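About Us

Ostus is a small drinks school and supply shop in Keria. Bar basics, table service, cold drinks for cafes and canteens. Started in a rented back kitchen, one sink, one long table. Still have the table.

Page last updated March 26, 2019.

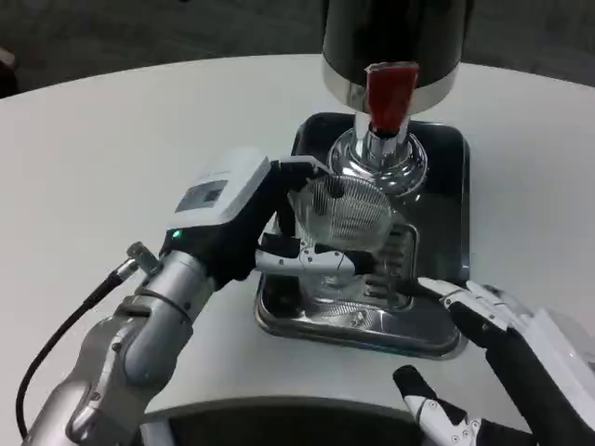
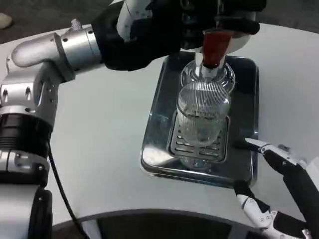 Glasses and pouring, week one stuff.

What we teach. The short course is 3 evenings, small groups, you go home with a recipe folder. The long course is 59 hours and covers ordering, storage, cleaning lines, menus, costing, dealing with a full room when you are one person short. We also do on-site days for hotels and schools, mostly out toward Filtorholm. Ask early, December goes fast.

What we sell. Syrups, cordials, glassware by the case, spare parts. 192 items in the catalog right now, price list on request. Our own house cordial is called Mạch (yes with the dot) and its made from toasted barley and lemon peel. Not too sweet. Good with soda, good with hot water too if you have a cold.

Who comes. Cafe owners, people changing jobs, a lot of students looking for summer work. 3,828 people have finished a course with us so far. No experience needed, no uniform, flat shoes please.

Visiting. Shop counter open mornings, classes after that. Parking behind the building, use the second gate, first one is the bakery and they do get annoyed. Ring the bell twice.

Gift vouchers at the counter or by email. Refunds up to a week before your start date, after that we can move you to anohter group.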